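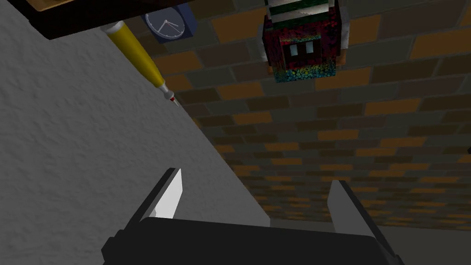
Filed under: Automation, Chores

24/04/2021

I keep a list of household and shop tasks and, next to each one, a note on whether I would let a machine do it unsupervised. The list has 39 entries at the moment. Putting a tube of caulk back where it belongs is entry 19, and it has taken up most of my evenings this month.

The task is simple to write down. A yellow tube lies across a gray surface near a brick wall. The gripper starts open with nothing in it. It should close on the body of the tube, lift, move sideways, and set the tube down without dragging the nozzle over anything. All of it is in simulation. I have no arm at home and no plan to buy one until the simulated one stops embarrassing me.

The planner is Uner, version as of last week, with the stock grasp sampler. The scene files come from a set called Skurnosholm, which I like because the layouts are slightly wrong in the way that real rooms are slightly wrong. Things sit at angles. A clock is tucked in beside a board. There is a striped and speckled box shaped like a house that has no business being near a caulk tube, and so the planner has to know it is there and leave it alone.

I ran 487 trials. A trial counts as a success if the tube ends up inside the target zone, at rest, with no contact between the gripper and anything except the tube and the surface. 69 trials failed. That is a success rate of a little under 86 percent, and I want to spend the rest of this post on why I do not think 86 percent is a good number.

First, the failures were of very different kinds. The largest group was rotation in the grasp. The fingers are two flat-faced blocks with a pad on each inner side. A flat pad against a cylinder gives you a thin line of contact. If the sampler picks a point away from the center of mass, the tube swings during the lift and the nozzle end drops. In the simulator it swings, settles, and can be set down crooked. In a kitchen, with a tube that has been opened and has something soft in it, the center of mass is not where the model says it is.

The second group was approach. The tube lies diagonally, so the wrist has to turn before it comes in, and the turn was sometimes planned late. The open fingers then arrived with one pad over the tube and the other on top of it. Uner reports this as a collision and stops, so the failure is a safe one, but it is still a failure and a person has to walk over and reset.

The third group I would call clutter. The arm took a wide path and clipped something that was not part of the job. I had expected more of these. The collision margins in Uner are generous by default and I left them alone.

A few did not fit any group. I logged them as "other" and will look at them when I have the patience.

Second, chores do not come one at a time. Tidying a workbench might be a dozen pick-and-place moves in a row. At 86 percent per move, assuming the moves are independent, you finish all twelve without a fault less than one time in five. The assumption is also kind, as a tube dropped in move three is in the way for moves four through twelve. Per-move success needs to be over 99 percent before the sequence is worth starting and leaving the room.

Third, there is the gap between rendered objects and real ones. The objects in the scene are plain geometry with a texture on each face. The friction I used for the pads was a single constant I typed in. Real pads pick up dust, and a real tube of caulk has a film of old caulk on it. I tried lowering the friction constant in a short side run and the swinging got worse quickly. I did not record that run properly, so no figure for it.

People who sell this equipment will tell you the chore problem is close to done. I sat through the Foletti webinar, and the demo was fine: one object, one bin, good lighting, a fixed pose every time. On a shop floor that is a legitimate setup. You can build a fixture, hold the part at the same angle all day, and the machine earns its keep. I would put most fixtured pick-and-place work in the "yes" column of my list without much argument. Homes have no fixtures. The tube is wherever it was put down last.

Rungrueang, the grasp library, takes another approach and scores candidates by expected torque about the contact line -- in other words, it prefers to grab long things near the middle. That sounds obvious, and it should go directly at my first group of failures. Getting it to talk to Uner is the work for the next few weeks. The two disagree about quaternion order, and I have already lost one Sunday to that.

Current state of the list, for anyone keeping track: entry 19 stays at "no, supervised only." Wiping a flat counter is "maybe." Folding anything is "no," and I do not expect to revise it soon. Moving identical boxes from a conveyor to a pallet is "yes" and has been for years.

Next run is planned for June, same scene, same tube, same success rule, with the Rungrueang scorer in place. I also want to vary the starting angle of the tube, which I held fixed this time -- a mistake, given what I wrote above about fixed poses. If the rotation failures do not drop I will look at pad shape, probably a shallow V on one side first.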